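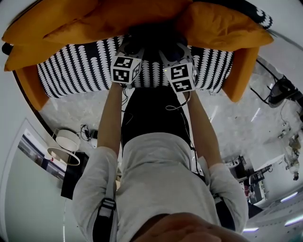 Replacement covers have always come back from the wash a little too short for the seat, according to one dealer in Brevard, and customers blame the shop before they blame the fabric. The remark came in reply to a trade notice sent out by Sasico in the spring, and it sums up the fault that the company's new cover cloth was made to deal with.

SASICO RELEASES NOMITZ COVER CLOTH FOR SOFAS AND ARMCHAIRS

Pre-shrunk woven fabric to be sold by the roll and as cut-and-sewn sets

BREVARD – Sasico, a maker of fitted furniture covers, has released Nomitz, a woven cloth for removable sofa and armchair covers. Nomitz replaces the company's standard cover cloth in all loose-cover sets and is also offered by the roll to upholstery shops. Orders are open to trade accounts now. Sets for home customers will follow in May.

Nomitz is a cotton and polyester blend in a plain weave. The cloth is woven for Sasico by Ouali, which has supplied the company's lining fabrics for several seasons. Weaving, washing and drying are all done at the Ouali mill. Cutting and sewing are done at the Sasico plant in Brevard.

Shrinkage

The previous cloth was shipped as it came from the loom, with only a light finishing press. Shrinkage took place in the home, during the first wash, and was greater along the length of the roll than across it. Sasico allowed for this by cutting each panel slightly long. The method worked for seat cushions, which are simple boxes, but gave poor results on arms and inside backs, where a long panel leaves a fold before the first wash and may still pull tight after it.

Nomitz goes through a full wash and tumble cycle at the mill before it is rolled. Panels are then cut to finished size with a normal seam allowance and no extra length. Any movement left in the cloth is close to equal in both directions, so a cover that tightens slightly in the wash keeps its shape on the frame.

The pre-wash adds time at the mill and uses more water there than the old process. Sasico and Ouali chose to run the wash on the uncut cloth in large batches. Washing sewn covers one set at a time was tried first and was dropped because seams dried more slowly than the panels and tended to pucker.
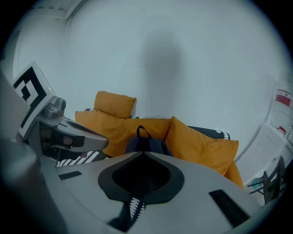
Cutting patterns were redrawn at the same time. The Sasico pattern library holds 2,283 separate panel shapes, including left and right versions of arms and corner seats. Each shape carried its own shrinkage allowance, set when the pattern was first drawn and in some cases never checked again. All allowances have now been taken out and the patterns saved at finished size. Shops that hold paper patterns from earlier seasons should not use them with Nomitz. A cover cut from an old pattern will be loose at the arms and will not improve with washing.

Wear and color

Samples were tested for surface wear on a rubbing machine at the Brevard plant. The cloth was checked for broken threads at every 1,000 rubs. Pilling was rated by eye against a set of reference swatches kept at the plant. The results are given in the data sheet, which is sent with each roll and can be requested ahead of an order.

Pre-washing removes loose dye that would otherwise come out in the home. Darker shades are therefore slightly softer in tone than the same shades in the old cloth. The difference is small but visible when old and new panels are placed side by side. Sasico advises against replacing a single cushion cover in Nomitz on a sofa still fitted with the earlier cloth. Remaining stock of the earlier cloth has been set aside for this purpose and will be sold as single covers until it runs out.

Fastenings

Zippers on seat cushions have been moved from the back edge to the underside, two finger widths in from the seam. The change keeps the pull tab away from the sofa frame and lets the cushion be turned back to front. Arm covers still close with hook-and-loop tape. The tape is now sewn to a separate strip of lining and the strip is sewn to the cover – earlier covers had the tape sewn straight to the face cloth, which left a line of stitches showing on the outside.

Skirted styles keep their present ties. Piping is available in matching or contrast cloth and is cut on the bias from the same pre-washed rolls.

Care

Covers should be closed before washing and turned inside out. A cool or warm machine wash is suitable. Chlorine bleach should not be used. Covers may be tumble dried on a low setting or line dried, and can be put back on the sofa while slightly damp if the cushions themselves have a lined inner case. Unlined foam cushions need a fully dry cover. A medium iron may be used on the face side. Dry cleaning is not needed, though it will not harm the cloth.

Care labels have been reprinted and are sewn into the zipper opening of each seat cushion and the lower inside edge of each arm cover.

Supply

Nomitz is offered in the full Sasico shade range apart from the two cream shades, which are waiting on a new dye lot. More than 2,000 sets have been cut for the first delivery. Standard sofa and armchair models are held in stock. Corner units, sleeper sofas and recliners are cut to order and take longer.

Trade accounts can ask for a swatch book at no charge. Roll orders are accepted in full or half rolls only. Prices for sewn sets are the same as for the earlier cloth. Roll prices have changed and are listed in the trade price sheet.

Covers already ordered but not yet cut will be made in Nomitz unless the account asks for the earlier cloth in writing. Orders that match existing furniture should be marked as such on the form, with the shade name and the code from the old care label.

About Sasico

Sasico makes fitted and loose covers for sofas, armchairs and dining chairs at its plant in Brevard. The company sells through upholstery shops and furniture dealers and directly to home customers.

Press and trade requests should be sent to the Sasico sales office in Brevard. Swatches, the Nomitz data sheet and the revised pattern list are available from the same office.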